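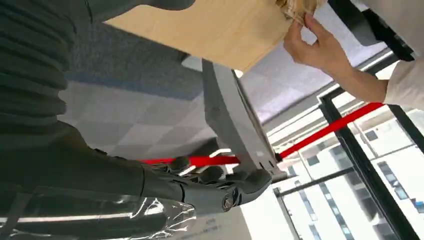 Lobo 

Grasp planning and hand control for arms with fingers

Lobo is the software that sits between your cameras and your robot hand. It looks at what's in front of the arm, works out a handful of sensible ways to take hold of it, picks one, and keeps adjusting while the fingers close. We've been building it at Rirari's workshop in Plamthorpe for long enough to be properly fond of it, and this release is the one we've wanted to show people for ages.

What's in it

Lobo comes as four parts that can be run together or on their own. Look takes in wrist and overhead cameras and builds a picture of the surfaces close to the hand. Plan turns that into candidate grasps and approach paths. Hold runs the fingers. Skuvik is the desktop tool you use to watch all of it, replay it and poke at the settings.

Look

Most perception software likes tidy, solid boxes. We wanted something that could cope with a sheet of clear film lying next to a bracket, or folded cloth, or a creased bit of packing paper (there is always packing paper!). Look keeps a separate confidence value for every patch of surface, so Plan can see where the depth is poor and steer the fingers towards the parts it can trust. Strong daylight from windows is handled by setting exposure for the area round the fingertips and letting the background go bright.

It also copes with a wrist that's nowhere near level. There's no "up" built into the model, so a hand coming in at a steep tilt gets the same treatment as one pointing straight down.

Plan

Plan offers up to 10 grasps at a time, ranked, with the reasons for the ranking shown in plain words: too near an edge, finger would touch the support, approach blocked by a person's hand. That last one matters a lot to us. Plenty of our work is done with someone holding the other end of a board or passing a part across, and Plan treats hands and sleeves as things to keep clear of, with a margin you set yourself. It is a planning feature and doesn't replace your safety system, so please keep that in place.

Replanning runs while the arm is moving. If the part shifts, the path bends to suit, and you'll see the old path fade out in Skuvik as the new one comes in.

Hold

Hold runs its control loop every 10 milliseconds and works from joint position and motor current, so you don't need fingertip sensors to get started. If you have them, plug them in and Hold will use them. Grip force can be capped for each finger, and there's a slow-close mode that is lovely for anything thin or crinkly.

Skuvik

I use this bit every day and I still enjoy it. Drag the timeline and the camera views, the planned path and the finger joints all move together. You can pin a moment, change a setting and ask Plan what it would have done, without going near the arm. Version 152 adds side-by-side replays and a much better search, so "every grasp where the thumb slipped" is now one line of typing.

What you'll need

A Linux computer with a recent graphics card
At least one depth camera, on the wrist or overhead
An arm that accepts streamed joint positions
A gripper or hand with position control
100 GB of disk space if you want to keep recordings

Known gaps

Mirrors still confuse Look. Two-arm planning works in Skuvik's simulator but isn't switched on for real arms yet; we're aiming for August. The printed handbook runs to 185 pages and the chapter on calibration is being rewritten, so use the online one for now.

Trying it

The trial has every feature turned on and comes with a set of recordings, so you can get a feel for Skuvik before you wire anything up. For questions about a particular hand or arm, ask for Raluca Dobre on the Lobo support desk, and send a recording along if you have one.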